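Kinham workshop teaches robots to lay the table

I spent a morning in April at Flotport's workshop in Kinham, and I've come home with a sore thumb and a new respect for anyone who carries plates for a living.

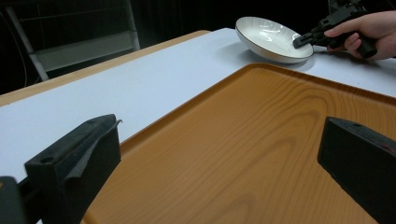 The idea is simple enough. You hold a gripper in your hand, squeeze the trigger, and do an ordinary kitchen job with it – pick up a pan, move it over, put it down, let go. Everything you do gets recorded, and the recordings are used to train a robot to do the same job on its own. Flotport calls the project Rostura, and it's been going since the winter.

Noreen Duggan runs the sessions and was very patient with me. She says the team has 2183 recordings they're happy with, out of 2523 made so far, and the pan jobs get thrown out most often. "People rush the letting go," she told me. "They've already started thinking about the next thing." Guilty! I did exactly that on my first four goes, and she made me do every one of them again.

What surprised me was how odd it feels to lose your fingertips. You can't tell how hard you're pinching, so you end up watching the rim like a hawk and holding your breath. By my tenth try I was nearly enjoying myself (Noreen says most people start chatting at that point, and then they drop something).

The robot itself was over at Briggs, the firm doing the training side, so I didn't get to see it have a go. Noreen hopes to have it back in Kinham next month for a first proper test, starting with pans and trays and leaving glasses well alone for now. She's still after people to help with recording, mornings only, and you don't need any experience. I've put my name down again.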